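Leave the Odd Things on the Table

Most play tables I see are set up with a single kit. All the pieces match, they all came out of one carton, and when the carton goes back on the shelf the table is bare. I think this is a mistake. A table with a box, a few blocks, a pail and a spoon from the kitchen gets more use than one with a matched set, and it costs less.

I spent three years buying for the play room at the Hillent library branch. The first year I had $764 to spend and I put nearly all of it into kits. There was a train kit, a farm kit and a magnetic building kit called Latis that the catalog put on its cover. The Latis pieces were well made and I have nothing against them. They also did one thing. When a child was done doing that thing, the kit was done too, and somebody had to find the missing pieces before it could go back.

The second year I had $160. I bought a few plain blocks and a small bucket, and I brought in the rest from my own house. That was the better year.

A box with a knob on the front is the best single item I know of for a table like this. The knob should be round and large enough for a small hand, and it should be a different color from the box so that it says where to pull. Red with a plain wood knob works very well. Put a kitchen utensil near it and you have two things with no obvious connection, which leaves the child to come up with one.

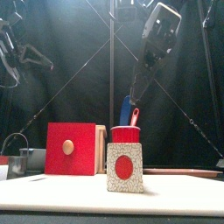

Dagim Negussie wrote to me after an earlier version of this ran in the branch newsletter. Her view was that a mixed table is fine for the first ten minutes and a nuisance for the rest of the day, because it never looks finished and parents take it for a mess. At Moges, she said, they went back to kits in May and the complaints stopped.

I take the point about complaints. Parents do like to see a table that looks finished. But a complaint from a parent standing at the door is a weak measure of a play table. I would look at how long the children stay at it. I would also look at what the cleanup is like, and there I think Dagim has it backward. A kit with 17 pieces is incomplete when it has 16. A mixed table is never incomplete. If the spoon goes home in a coat pocket, put out a ladle.

She is right that it needs some order. I am not arguing for dumping a junk drawer out in front of a four-year-old. The things should be few and far enough apart to be seen. There should be clear space at the front for building. Tall items go to the back. Anything with a handle should stand so the handle is free. That takes a minute to set up and it does more for the look of the table than matching colors do.

Blocks need the most thought, and they are where people overspend. The large sets come with arches, columns and half-rounds, and the arches are always the first to go missing. Plain blocks in one color are enough. A low, crooked stack of them is a good piece of building. Adults tend to reach over and square it up, and I wish they would stop. The lean is where the learning is. A child who sets a block down off center has to decide about the next one, and whoever straightens the stack has made that decision for her.
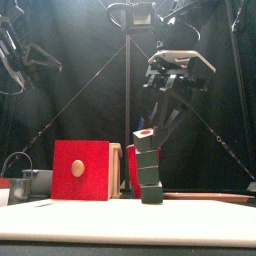

Obsa Negash

The same goes for the pail. A metal pail with a wire handle can carry things, hide things, or be turned over and built on. I have seen plastic ones sold with a printed face and matching sand tools for three times the price. The face does not help. If you are buying, buy the plain metal one and check the rim for sharp spots before you put it out.

Containers should be different sizes. A gray bin with a lip and a little pail next to each other will get more sorting out of children than two identical tubs. They will try to put one inside the other, and it may or may not go.

I would still keep one kit in the closet. Some children come in asking for the trains, and they should have the trains. At Clendmont, where I help out now, we put the kit on the floor rug and leave the table for the mixed things. The two don't compete much.

If your branch or church room has a budget meeting coming up, I would ask for less money than last year and spend it on a box, some blocks and a pail. Bring the spoon from home. Write the name of the room on the bottom of everything in marker, and use the kind that doesn't wash off.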